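Vatcombe opens its simulated gripper bench to outside teams

2024-10-16

Vatcombe today released Ludus, a simulated test bench for comparing parallel grippers, wrist camera placements and arm controllers before any hardware is bought. The bench is available now to integrators, equipment makers and university labs.

Ludus comes with 15 tasks. Each one can be run with any supported gripper and either of the 2 controllers included in the release, Messina and Clidberg. Messina follows a position path planned in advance. Clidberg adjusts the path from the wrist camera view as the arm moves. Both controllers use the same arm model, the same starting poses and the same time limits, so a change in results can be traced to the part that was changed.

Wrist views are recorded for every run and saved with joint positions, finger opening and contact forces.
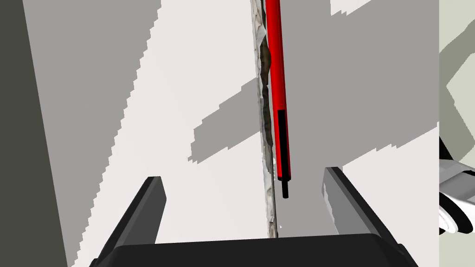 Shadow rendering can be set to coarse or fine. The coarse setting draws hard, stepped shadow edges and runs faster on an ordinary workstation. Vatcombe recommends it for early comparisons, when a team is still choosing between finger shapes, and the fine setting for final camera tests.

A trial group began using the bench in August. The group asked for two changes, and both are in this release. Finger width can now be edited without rebuilding the gripper model, and the wrist camera can be moved or tilted between runs from the same settings page. Teams can also bring in their own finger designs, provided the palm mount matches one of the supported patterns.

The rooms in Ludus mix plain, flat-colored walls with detailed surfaces. One of the detailed surfaces is a square panel printed with Van Gogh's The Starry Night, seen past the open fingers.

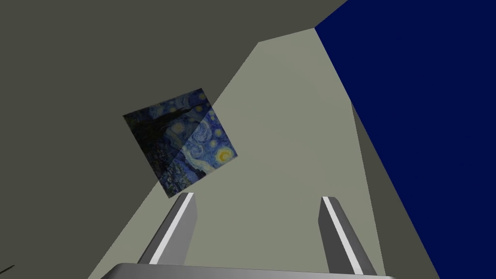 Press Officer, Vatcombe

Results are exported as one table per task, with a row for each run. Failed grasps stay in the table and are marked by type: missed, dropped or timed out. Vatcombe does not publish a combined score for grippers, and users can set their own weighting for speed, force and success.

A single-site license covers up to 5 workstations and includes both controllers. Teams in the trial group can keep their saved settings and runs when they move to the release version. Soft fingers and suction cups are not supported at this time.

Requests for access and technical documents can be sent through the contact form on the Vatcombe website.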